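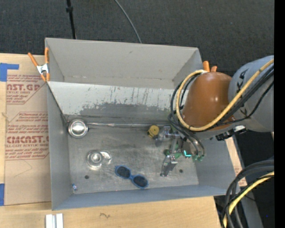 Search this notebook
Go

Jun 20, 2023

Glaze tests, second go at the matte white. Kiln up to temp faster than last time, probably the new element. Pieter had the lid propped too long on the first firing so ignore those tiles, all of them. Crazed to bits.

Batch A: Bramar frit, same recipe as January, sieved twice. Came out chalky. Pinholes along the rim where I went thick. Feels nice in the hand though, keep the number.

Batch B: swapped 2 percent of the clay for bentonite. Stays in suspension much better, no more cement at the bottom of the bucket. Color a bit warmer than I wnat. Suha likes it more than A, I don't.

Batch C: not fired yet, bisque was damp. Put it on the rack over the small kiln. Do not move it please.

Hold time is still the open question. Four minutes is too short, edges go sugary. Quang thinks slow cooling matters more than the hold and he may be right, so next run: same hold, kiln shut overnight, no peeking.

Ordering: whiting, more cones, sponge. The Istitz scale drifts if you lean on the bench, tare it every time. Label the lids AND the buckets, I mixed up two whites this morning and lost an hour.

To do: write up B properly, line blend A/B, ask Shahzad for his old cone chart.

Comments (3)

Tín Văn: did you wet sieve B or dry? mine clumps whatever I do

Shahzad Farooqui: chart is in the green folder, second shelf. Some of it's in my handwriting, sorry in advance

Suha Abou Jaoude: B on the mugs please. A squeaks under a spoon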